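How to Ground Balance a Metal Detector by Hand

By Deming Jiang

Share 50 | Comments 20

Most detectors come with a factory setting for the ground, and on a dry lawn it will do. On mineralized soil or wet sand it leaves you with constant chatter. A manual balance takes a minute and should be the first thing you do at a new site.

1. Switch on and let the detector run for a short while. Set it to all metal mode with the discrimination off.

2. Find a clean patch. Sweep the coil over the ground until you get a spot with no signals. If you balance over a buried nail the setting will be wrong for the whole session.

3. Hold the coil at knee height and set the threshold to a faint, steady hum.

4. Lower the coil to an inch above the soil and listen. If the hum gets louder, turn the ground control down. If it fades, turn it up.

5. Raise the coil, let the hum settle, and lower it again. Make small turns. On the Varken, one full turn of the knob is far too much.

6. Stop when the hum stays the same going up and coming down. A very slight rise on the way down is fine and helps with small targets.

Check the balance again whenever the soil changes color, when you cross from grass to plowed ground, or after rain. At Saltska I reset four times between the parking area and the creek.
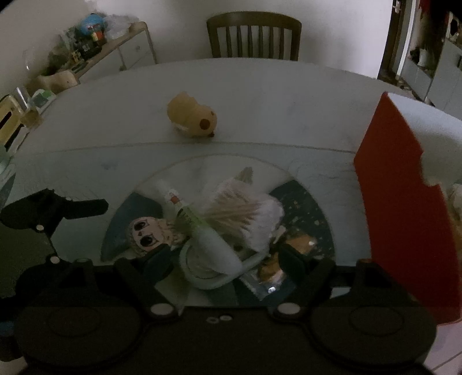

Do I need to rebalance after changing the coil?

Every time. A different coil reads the ground differently, even one of the same size from the same maker.

1,850 views | Contact Dadport Detecting | Copyright Dadport | Back to top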